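5 February 2019, back bench

Most of today went on the bracket and the cable, in that order, and I'm happier with the first than the second. The perforated strip is on the front of the big gray housing now, upright, bolted. I'd wanted the solid bar from Jugah but Sugeng talked me out of it (he was right, don't tell him). With holes all the way down we can shift things later without drilling again, and I've drilled that kind of steel enough for one winter!

Sugeng Simanjuntak also went through the parts drawer and threw out a whole tray of stripped M4s. Bless him. New ones are in the Tikesard tin, the box of 153, please put the lid back on.

Cable next. It comes out at the middle of the housing and goes over the arm on the right, just draped. I tried clips, hated them, took them off again. Roughly 6 inches of slack seems OK but I want to look at it again once the Truralitz order shows up.
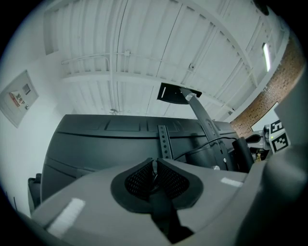

Last changed: 5 revisions, latest by sugeng.s, Esitz bench notes

The marker cards are up on the far right, one above the other, next to the little gray camera. Green light was on. I still need to decide if the top card should move, as part of it gets hidden from low down.

Also to do: wipe the mesh pads, write part numbers on the tape before I forget which is which, order more white tape. Sugeng has the good scissors.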